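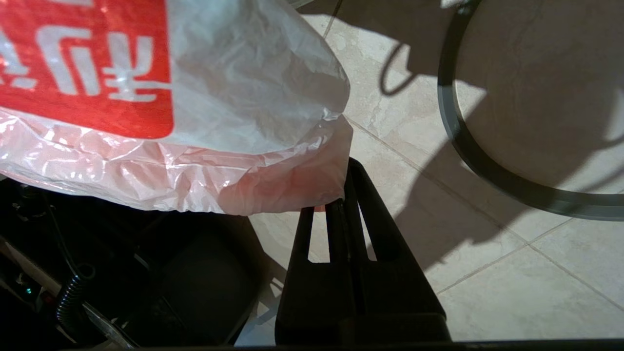
PARTICIPANTS WANTED - Trivley open day, September

Need people for the home robot open day. Soon. Read all of it before you write in, please, last time half the emails asked stuff that was already on the page.

What it is

Witance is showing its tidy-up arm to the public in September. Household jobs only. Bags, floors, shelves, putting stuff away. Visitors walk through in small groups, watch a run, ask questions, then some of them get to drive. We want 4 people to take part in the demo itself and 3 more to help with the visitor side.

Doors open 2 p.m. You would need to be there by noon. Done and out by 6.

What demo participants do

You sit at the controls and work the arm with one of our operators next to you. No experience needed, realy. If you can steam vegetables and answer the phone you can do this. Most of the work is plastic bags. Soft things are hard for a gripper, they fold and slide and change shape every time you touch them, and that is the part visitors ask about most.

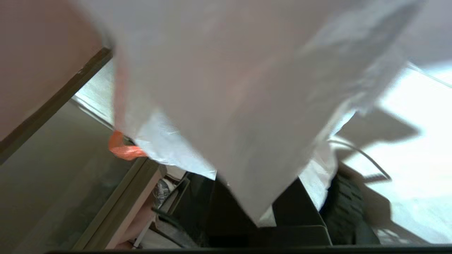

You get a practice hour before doors open. Then turns of 20 minutes or so with breaks, and you swap with the next person. If a run goes bad in front of a crowd, fine. Let go, back off, start over. Operator has the stop button the whole time.

We also want you to say out loud what you are trying to do. People in the back can't always follow the arm. Talking while driving is harder than it sounds so practice at home with the dishes or something.

What visitor helpers do

Check names at the door. Keep groups behind the tape. Hand out the Sanna question cards and get them back (with the pencils!!). Walk people over to the Clisus room for the talk when their group is called. On your feet most of the afternoon, so good shoes.

Who we want

18 or over. Comfortable talking to strangers. Any background, and we would love some people who have never been near a robot. Left handed drivers very welcome, we only had one last year. Tell us if you need a chair with arms, a bigger screen, anything like that, and we'll set it up ahead of time.

Long hair tied back, no dangly sleeves, no bracelets at the controls. You will sign a short safety form when you get there.

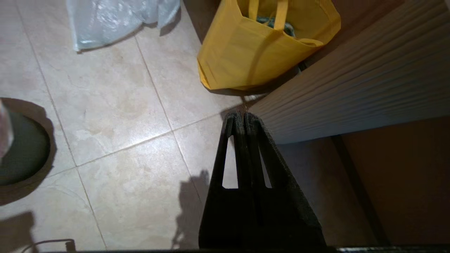
Pay and food

Flat fee for the afternoon, same for both roles, paid by bank transfer the week after. Lunch at noon, coffee all day. Bus fare paid back if you keep the ticket. Parking is tight, try not to drive.

How to apply

Write to Lucrezia D'Amico, Trivley front desk, subject line "open day 474". Put which role you want, or both, and a phone number where we can acutally reach you. Two or three lines about yourself is plenty. No resume.

Places go in the order we hear from you. If you don't get one you can still come as a visitor, just ask Lucrezia to put you on the door list.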